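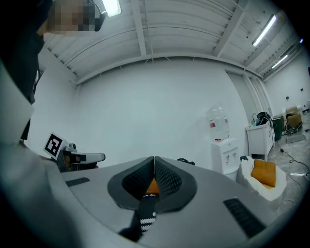 Evening Site Supervisor, Futdale Community Workspace

Print this page
E-mail this vacancy

Part time, permanent
Closing date: end of January

We are looking for an evening site supervisor for our building on the Veltetside estate. You would be in charge of the site from late afternoon until we lock up, four evenings a week, with one weekend shift in every four.

About the building

Futdale Community Workspace is a former carpet warehouse which was converted into rooms and units for hire. There are 15 units on long lets, a main hall, two meeting rooms and a shared kitchen. The long-let tenants include a picture framer, a bicycle repairer, a bookkeeping firm and a small bakery that starts work as we are closing. The main hall is hired by the hour for classes, rehearsals, club nights, sales and training days.

The building is owned by the Poten Trust, a local charity. Day-to-day running is done by a small staff team. The evening supervisor reports to the site manager, who works days and overlaps with you for the first half hour of each shift.

What the job involves

You would open and close rooms for hirers and show new ones where things are. You would check each room after it has been used and write up any damage or missing items in the log. Hirers are expected to put back furniture themselves, but you will sometimes need to move tables and stacking chairs between bookings, and you may have to ask people to finish on time.

Other duties are:

- answering the phone and the door after reception closes at 5.30pm
- taking bookings and card payments at the desk
- carrying out the weekly fire alarm test and noting the result
- topping up soap, paper towels and kitchen supplies
- putting bins out in the yard and bringing them back in
- reading the meters in the units on the first evening of each month
- setting the intruder alarm and locking the yard gates

There is no cleaning in the post apart from spills and anything that can't wait until morning. Cleaning is done by Jacobs, our contractors, who arrive before we open.

You would be the only member of staff in the building for most of the shift. A manager is always on call by phone. If something goes wrong with the heating, lift or power, we have call-out numbers for each and you are not expected to try to fix it.

Hours and pay

The post is for 20 hours a week. Evening shifts run from 5pm to 9.30pm. The weekend shift is 2pm to 6pm and the hours are balanced over the four weeks so that your pay is the same each month. We agree the rota two months ahead.

Pay is at the Trust's Grade 2 hourly rate, which is set out in the application pack. There is a workplace pension, and paid holiday that includes your share of bank holidays. The building is shut between Christmas and New Year and you do not have to use your own leave for this.

After a year in post, staff can apply for up to £1000 towards a course of their choosing. It does not have to be connected with the job. People have used it for British Sign Language, plumbing and a first year of Spanish.

Who we are looking for

You need to be reliable about time. Hirers may be waiting on the step if you are late, and the whole evening then runs behind. You should be comfortable dealing with the public, including people who are annoyed about a double booking or a cold room, and able to write a short clear note that the day staff can follow.

You will need to use a computer for bookings and e-mail. We use an ordinary online calendar and can show you how it works in an afternoon. The post includes some lifting and a fair amount of walking and stairs. If you have a disability or health condition, please tell us what would help and we will talk it through with you.

Experience in a school, leisure centre, theatre or similar building would be useful. It isn't essential. First aid and fire warden training will be given in your first month, in paid time. A basic criminal record check is required and we pay for it.

Getting here

The 131 bus stops at the end of the road and the last one back into town leaves at 10.05pm. There is free parking in the yard and a locked bike store by the side door. We can pay for a taxi home if a late finish means you miss the bus.

How to apply

Ask for an application pack at reception or use the e-mail link at the top of this page. The pack contains the full job description, the pay scales and a two-page form. Please fill in the form even if you are also sending a CV. Paper copies are available in large print.

If you would like to look round before applying, reception can arrange it. Late afternoon is best, when you can see a changeover between bookings.

Interviews will be held in the building and will last 45 minutes, including a short written exercise about handling a late-running hire. We send the interview questions out the evening before. Everyone who applies will get a reply.

Print this page | E-mail this vacancy

This website uses cookies to remember your settings and count visits. Accept | Change settings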